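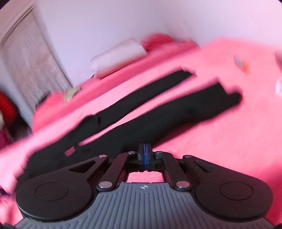 Black pants spread out on the bed, ready for Section 4.

Section 4: Folding and Filing Pants

You've built the drawer frame, you've clicked in the dividers, and now comes the part we like best! Pants are the first thing we suggest filing in your Flindham drawer set. They take up the most room when they're stacked and the least when they're stood on edge, and a drawer of filed pants is a very cheerful thing to open on a dark morning in December.

What you'll need
- A bed, or any flat surface long enough for a full pair of pants
- The Flindham drawer, with both long dividers installed (see Section 3)
- The folding guide board (part 84, packed flat under the drawer liner)
- Clean, fully dry pants

Note: A made bed works beautifully. Pull the cover tight first and move the pillows out of the way. If your bed is on the short side, lay the pants corner to corner and you'll gain a good bit of length.

4.1 Laying out

1. Empty the pockets. All of them, including the little coin pocket.
2. Close the zipper and fasten the button or hook. Leave drawstrings untied, but tuck the ends inside the waistband.
3. Lay the pants on the bed, front side up, with the legs next to each other.
4. Hold the waistband still with one hand and run your other hand down each leg, from hip to hem. Press lightly. You're moving the wrinkles out toward the hem, and on most fabrics two passes will do it.
5. Check that the hems line up. If one leg looks longer, the waistband is probably twisted, so go back up and straighten it there.

Caution: Don't fold pants that are still damp at the seams or waistband. These are the last places to dry, and a damp waistband shut in a drawer will go musty. Pinch the thickest part of the fabric between two fingers. If it feels cool, give it another hour on the rack.

Tip: Dark pants show lint like nothing else, and once they're flat on the bed you have the perfect chance to deal with it. Go over both sides with a lint roller before you fold. It's so much easier now than when you're halfway out the door with one shoe on.

4.2 The first fold

6. Take hold of one leg at the hem and at the hip, and bring it over onto the other leg. Outer seam goes to outer seam.
7. Look at the crotch seam. It will stick out in a small point. Fold that point in toward the legs so you have one long, straight strip.
8. Smooth the strip again with the flat of your hand.

Note for pants with a pressed crease: Skip steps 6 to 8. Hold the pants up by the hems, match the inner seams to the outer seams, and lay them down on their side so the crease runs along the front edge. Then carry on from 4.3. The crease will hold very nicely this way.

4.3 Using the guide board

The guide board is 13 inches long, which matches the inside height of the deep drawer. If you have the shallow drawer, fold along the dotted line printed across the middle of the board.

9. Set the board on the strip, with its short edge just below the waistband.
10. Bring the hems up toward the waistband, and stop a little short of it. That small gap matters! It keeps the top of the bundle from getting too thick, and your pants will stand up much better for it.
11. Fold the doubled strip over the board, slide the board out, and fold once more.
12. Stand the bundle on its folded edge. If it stays up by itself, you've done it. If it slumps, open up the last fold and try it a bit tighter.

Your first pair may take a few tries. By the third or fourth you'll have the feel of it in your hands, and after that it goes wonderfully fast.

Caution: Always slide the board out sideways. Pulling it out through the end of the fold can catch belt loops.

4.4 Filing in the drawer

13. Start at the back of the drawer and work forward, folded edge up.
14. Put the heaviest pants at the back and the lightest at the front.
15. Slide the divider up against the last pair until it touches, then let it click into the nearest notch. Snug is good. If you have to push with your whole hand, take one pair out.

Tip: File by color, by season, by mood, whatever makes you happy. Our test household, led by the tireless Ívar Þórarinsdóttir, swears by dark to light. If you own a lot of black pants, as so many of us do, place a small paper tag in front of each pair so you can tell the work ones from the weekend ones at a glance.

Caution: Maximum load for the deep drawer is 58 pounds. Close one drawer completely before you open the next, and never leave a loaded drawer open around small children.

4.5 Fabrics that need something different

Jeans: Leave out the last fold in step 11 if the denim is very stiff. A thick bundle will spring open in the drawer, and a flatter one stays put.

Linen: Expect some wrinkling however carefully you fold. We love linen anyway. Hang it if you have the space.

Leggings and knit pants: Fold in thirds and roll loosely from the waistband. They fit best in the front corner trays.

Velvet and corduroy: Turn inside out before step 3 to protect the pile.

Lined wool: Hang these on the Tatance rail clip (sold separately). Folding is fine for a suitcase, but we don't recommend it for a whole season.

4.6 If something isn't right

Bundles fall over when you take one out: Move the divider up one notch.

The drawer catches at the top: A waistband is standing too high. Refold that pair, leaving a bigger gap in step 10.

Deep lines across the knee: The board is sitting too low. Move it up toward the waistband and the fold will land above the knee on most pants.

The guide board is missing or bent: Cut a replacement from stiff cardboard using the outline on the inside of the box lid, or ask your dealer for part 84.

Go on to Section 5 for shirts and sweaters. You can leave the board out on the bed, as you'll be using it again right away.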